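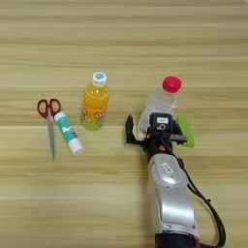

Carter Cormier asks whether the Protusetti table kit is worth paying for if all you want is to pick things up off a bench and put them in a box.

2 min read

I run the small repair room at Miltgate and we've been offered a Protusetti kit on a 40 day trial. You get the gripper, the wrist sensor, a set of finger pads and the software. The arm is separate and we already have one. Most of what we'd hand it is mixed stuff: bottles, glue sticks, hand tools, whatever is left out at the end of the day. The seller says it will cope with all of that without teaching each item. Has anyone used one for longer than a demo? I'm mainly worried about see-through bottles and anything thin and flat, like scissors.

Henrik Heitmann replied

We've had ours since July. Upright bottles are fine, clear ones included, once you turn the grip force down. On the default setting it squashed our half-empty water bottles and the lid popped off one of them. The setting is under Grip, then Soft items, and it goes from 1 to 5. We leave it on 2.

Flat things are harder. Scissors lying on the table get picked up if it goes for the handles. If it goes for the blades it slides off and tries again, and after three tries it stops and waits for you. You can mark an item as "handle only" but you have to do that by hand.

Glue sticks and pens are all right as long as they aren't touching something else. If they are, it sometimes takes both as one object – moving them a finger's width apart sorts it.

Pads wear out quicker than the leaflet says. Order spares with the kit, the postage on its own is silly.

Aqeel Dogar replied

Get the Plestance one instead. Cheaper.

Thaddäus Kälin replied

I tried both. The Plestance costs less but you have to teach every item, so for mixed stuff I'd stay with the Protusetti. Check the cable before you start the trial. Ours was short for a long arm and pulled at the wrist when it reached right across the table. They sent a longer one free, but it took 5 days and they didn't add those to the trial. Also ask which arms they support, because the list on the site is out of date.

Comments

Kyung-tae Seo: Same trouble with the pads here. Wiping them with a damp cloth helps a bit.

Carter Cormier: Thanks, I'll ask about the cable and the arm list before I sign.

Aqeel Dogar: Still think it's dear for what it does.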